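Getting More Out of Your Freezer (Even a Tiny One!)

Posted by Austra Kuusk on 6/12/26

I have been a freezer person since my very first apartment, where the freezer was the size of a shoebox and frosted over every other week. These days I have a proper one with three drawers and I still get excited about filling it! A few of you wrote in after the soup post asking how I keep track of everything, so I'm putting all my freezer tips on one page.

Freeze flat whenever you can

Soup, chili, cooked beans, tomato sauce, even mashed potatoes all go into zip bags, pressed flat, and frozen on a baking sheet. Once they're solid you can stand them up like books. I put 452 grams of sauce in each bag, which sounds fussy, but that's exactly what half of my big pot weighs out to and it feeds the two of us with a little left for lunch. Leave a finger's width of room at the top and squeeze the air out before you seal it.

Write the label before you fill the bag. Marker will not stick to cold damp plastic (I have a whole drawer of mystery bags from February to prove it). Name, date, and what I was planning to do with it. "Beef, for pie" is so much more useful in a hurry than "beef."

Bread

Slice it first! A whole frozen loaf is a doorstop until suppertime, but slices go straight from the freezer to the toaster and come out lovely. Use the frozen setting if yours has one, or turn the dial up a notch. For rye and other heavy breads I slide a square of parchment between every two slices so they come apart without a butter knife and a lot of muttering.

Bagels and English muffins should be split before freezing too. Rolls are fine whole. Wrap them in foil and warm them in a 325 degree oven until the middle is soft. And save the heels! Mine go in their own bag, and when the bag is full I whiz them into crumbs and put the crumbs right back in the freezer. You can scoop out what you need with a spoon.

Herbs and little bits

Chop parsley or dill, pack it into an ice cube tray, cover with olive oil and freeze. Pop the cubes out into a bag the next day. Basil turns dark, but it tastes wonderful in sauce and I don't mind the color one bit.

Ginger freezes whole, skin and all, and you can grate it frozen. It's easier than grating it fresh! Same with lemon zest, if you take it off before you juice the lemon. Leftover tomato paste goes on parchment in spoonfuls, and so does leftover pesto, and so does that last bit of chipotle in adobo that always gets shoved to the back of the fridge.

Berries and fruit

Wash them, dry them really well on a towel, and spread them in one layer on a tray. Two or three hours is plenty for blueberries, strawberries want overnight. Then bag them. My friend Evdokia Chrysikopoulos skips the tray and freezes her raspberries in muffin tins, one handful per cup, and each one is the right amount for a bowl of oatmeal. I've copied her ever since.

Bananas should be peeled first. Please, please peel them first.

What I don't bother with

Cucumbers, lettuce, whole raw potatoes, hard-boiled eggs. Sour cream goes grainy, although it's all right stirred into a casserole. Fried things come out sad unless you reheat them in a hot oven with space around them.

Keeping the list

I tape a sheet of paper to the freezer door with one column per drawer. When something goes in, it gets written down, and when it comes out, it gets crossed off. I've tried doing this on my phone and I never once kept it up past the weekend. Paper and a pencil on a string!

Defrosting day

Wait until you're running low, pile everything into a cooler with old towels on top, and unplug. A pan of hot water on the middle shelf speeds things up beautifully. Wipe it all down with a spoonful of baking soda in warm water, dry it thoroughly, and turn it back on for an hour or so before you load it again.

Next time I'm doing pie dough, which freezes like a dream, and I'll include the cherry filling a few of you asked for.
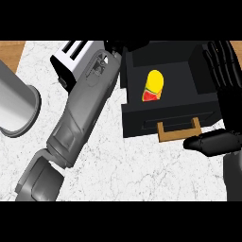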